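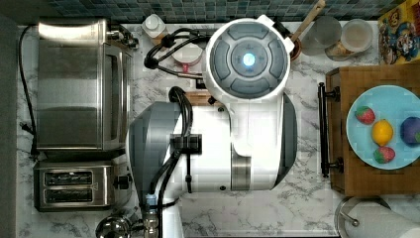 How do I get some work space back on a crowded counter?
Posted in Kitchens, Pandumthorpe Home Help
2,578 views

marble_in_may
My counter is white and gray marble pattern with small tile behind it. The toaster oven is on the left, then a two-slice toaster below it, then the kettle. Everything else has ended up in a row against the tile. I chop in the middle, but the board fills up with bowls before I get to use it. There are seven cabinets in this kitchen and they are all full. I don't want to drill into the tile. What should I move first?
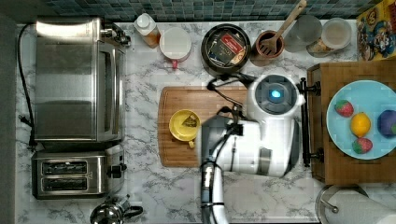
Toaster oven, toaster and kettle on the left, cutting board in the middle.

zikuvus_fan
Get rid of the toaster. The oven makes toast.

slowcooker7
I would keep both if you use both, but the row at the back can go down a lot. Leave the utensil holder and one jar. Pans and boxed food don't need to stand out all day - put them on a shelf or on top of the fridge. I bought a Poon two-level rack for mine and it holds the mugs and the small bottles.

Also look at your cords. Unplug the toaster when you are done and wind the cord up. Leave clear space over and behind the toaster oven, and check the manual for how much. 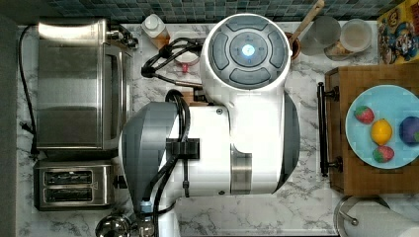 uvis_kitchen says the kettle should move before anything else. It belongs near the sink, and then the toaster can slide down and the board gets the extra width.

That would work too if there is an outlet by the sink. I don't have one on that side of my kitchen.

For the board, pick one spot and put nothing on it except what you are cutting. Bowls go next to it. If it is bamboo, wipe it with a damp cloth and dry it right away, including the groove.
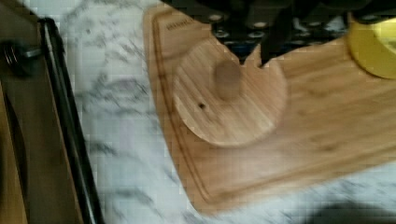
Small bamboo pieces get the same care. Don't soak them, and stand them on edge to dry. I oil mine every May, a thin coat, and wipe off the extra the next morning.

Share (7)

3 comments

tilegrout: Moved my kettle to the sink side. Much better.

pdt_renter: Does the Poon rack scratch marble?

slowcooker7: Mine has rubber feet - no scratches so far.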